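How to Calibrate a Seed Drill Before Planting

A seed drill that is set wrong wastes seed or leaves thin rows, and you usually don't find out until the crop comes up. The chart inside the lid is only a starting point. Seed size changes from lot to lot, so calibrate each time you open a new lot.

You will need a jack, a tape measure, a tarp or catch pans, a scale that reads in grams, and a calculator.

Start by cleaning out the seed box. Old seed and dust collect around the metering rollers and will throw off the reading. Check that every roller turns freely and that the seed tubes are clear. On our Stason drill the two end tubes plug first.

Set the rate lever to the number on the chart for your crop. Put enough seed in the box to cover all the openings.

Jack up the drive wheel until it clears the ground and block the other wheel. Mark the tire with chalk so you can count full turns. Measure around the tire at the tread. Ours is 115 inches.

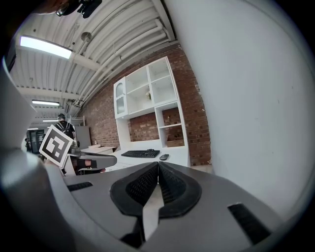
Turn the wheel by hand a few times until seed drops from every tube, then empty the pans and put them back. Now turn the wheel at a steady speed and count the turns. Multiply the number of turns by the distance around the tire to get the distance traveled, then multiply that by the working width of the drill. This gives you the area covered. Keep both figures in feet.

Weigh the seed. Divide 43,560 by the area in square feet, then multiply by the weight of the seed. The answer is your rate per acre. If you weighed in grams, divide by 454 to get pounds.

If the rate is too high, close the lever one notch and run the test again. Repeat until you are close to your target. Weigh a few tubes separately as well. One that runs well under the others probably has a worn roller.

Write the lever setting, the crop and the seed lot on a tag and wire it to the lid.

Babita Lodhi
Updated June 2025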